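Secondhand sewing machine skips stitches on stretchy fabric, fine on cotton

Posted in Sewing and Mending by Jolene Tapsell

Hello everyone, I hope somebody has the patience for a beginner.
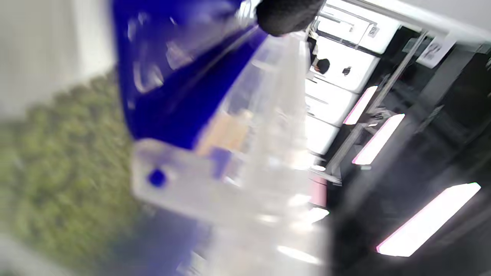

I picked up an older Bresent machine at the Dernbridge thrift store in September, and I have been so happy with it. I've hemmed curtains, made two pillow covers and patched a whole pile of jeans. On plain cotton the stitches are lovely and even.

Then my daughter asked me for a pair of knit pajama pants, and everything went downhill. On the knit it sews an inch or so nicely, then skips, then sews a bit more, then skips again. If I give the seam a little tug the thread snaps. I've rethreaded it more times than I care to say and I've turned the tension dial up and down. I'm using an ordinary all-purpose needle, the one that was in the machine when I got it, and polyester thread. There was no manual with it. Is the timing off? The repair shop over in Lockyer wants $138 just for a service, and I paid a good deal less than that for the machine!

Thank you so much in advance,
Jolene

Otis Haverford

Welcome, Jolene, and please don't pay for that service just yet. If it sews cotton well, I doubt very much that the timing is out. My money is on the needle. An all-purpose needle often has trouble with knits - the fabric flexes with it and the hook doesn't get a good loop of thread to catch, so you get a skip. Buy a pack marked "stretch" or "ballpoint" (either is worth trying, and if one still skips, try the other). Size 75/11 is good for T-shirt weight and 90/14 for something heavier like sweatshirt fleece.

While you're at it, check that the needle is pushed all the way up before you tighten the screw. I once spent most of a Tuesday evening muttering at my mother's old machine over exactly that.

As for the thread snapping, a straight stitch has hardly any give. Set the machine to a very narrow zigzag, with the width at 0.5 or 1 and the length at 2.5, and the seam will stretch along with the pants. Put the tension dial back in the middle before you start, and sew a few scraps from the same fabric first. Try not to pull the fabric through from behind, either. Let the feed dogs do the work, even when it feels slow.

Good luck with the pajamas, and do let us know how you get on.

Shona Kingi

Mine did this and it was lint. Take the needle plate off and brush it out.

Ngaio Harawira

I'd go along with Otis on the needle, and Shona's tip is a good one too, especially with a thrift store machine that may have sat in a closet for years. Unplug it first. I would only add that if your machine lets you ease off the presser foot pressure (often a knob or dial on top, above the foot), turn it down a bit for knits and your seams won't come out so wavy. If there isn't one, a strip of tissue paper under the fabric does nearly the same job and tears away afterward. For the missing manual, look for the model number on the plate at the back or underneath and post it here. Plenty of us have a drawer full of old booklets, and I'd be glad to go through mine.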